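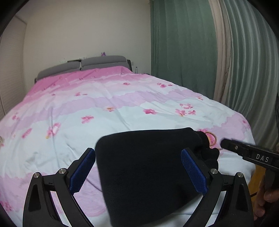
Velov Home Support – progress report, December

To: Staltness Fund
From: Dzintra Lepik, project lead

Sorry this is short, written between visits. Fuller accounts to follow once Parry have closed off the month.

Where we are
The bedroom part of the program is now running properly. Grant was 3000 for bedding, small furniture and helper hours. Most of the bedding money is spent, helper hours running a bit behind, see below. 83 home visits done since we started. Kitchens were the bulk of those early on, bedrooms have caught up.

What we do in a bedroom, for anyone on your side who hasnt read the application. Helper and client strip the bed together, wash goes on, mattress gets aired, clean set goes back on. Then floor, then surfaces, then closet if there is time and energy. Bed always first. People can stop after the bed and still have somewhere decent to sleep that night, and quite a few do stop there. Fine by us.

Bedding
Clients now choose their own duvet covers from the supplier's list. Last year we bought plain white and plain navy in bulk and several sets came back unopened. This time florals, mostly, and the bright ones. One bedroom in Bollotcombe has the pink and lilac with the blossoms all over, big double size, hangs well down over the sides. Good color against a gray headboard. Costs a little more per set than the plain. I would like to keep doing it this way and have put it in next quarter's budget as a separate line so you can see it.

Creases – we are not ironing. Was raised at the last review. Duvet covers get shaken out, spread flat and left. Helpers have enough to do.

Small things on headboards, sills, nightstands
Rule is the same as before, nothing personal gets moved for good without the client saying so. Toys, figurines, phones, remotes, whatever lives on the headboard lives on the headboard. We dust under and put back. Had one complaint in the fall about a helper who "organized" a lady's shelf into a box. Apology made, box unpacked, helper has redone the induction.

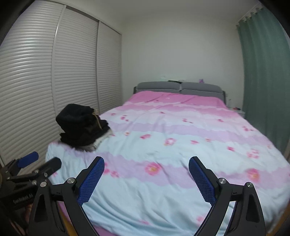
Closets are the slow part. Louvered doors especially, every slat holds dust and a built-in with sliding panels the length of a wall can eat most of a visit on its own. We tried a damp cloth (smears), then a dry paintbrush and a vacuum, much better. Brushes now in every kit. The insides we only start if the client asks, and we do one section per visit so there isnt a pile of clothes on a freshly made bed at the end of the session.

Curtains – down, washed, back up the same day where possible. Long ones need 2 people, so those visits are now booked as pairs. This has pushed the schedule out a bit. Spare curtain hooks ordered, the old plastic ones snap.

Helpers
We have 4 trained for bedrooms. Wanted more by now. Two people dropped out before induction, one moved away and one took full time work. Next induction is booked, room is confirmed, starts on a Friday so people with weekday jobs only lose the one day. That is where the underspend on hours comes from and I expect it to even out by spring.

Problems
Laundry. Homes without a dryer, in winter, with one set of sheets. We have been lending a second set and collecting it at the next visit, and roughly half come back on time. Would rather just give the second set outright. Need your OK for that, it changes the per home cost.
Storage at the office is full of the returned navy sets. Happy to pass them on if the fund knows of anywhere.

Needed from you
Yes or no on the second set of sheets.
Yes or no on carrying the unspent helper hours foward.
A date for your visit, mornings are best.

Reciepts are in the shared folder, bedding and curtain hooks together, kits separate.

D. Lepik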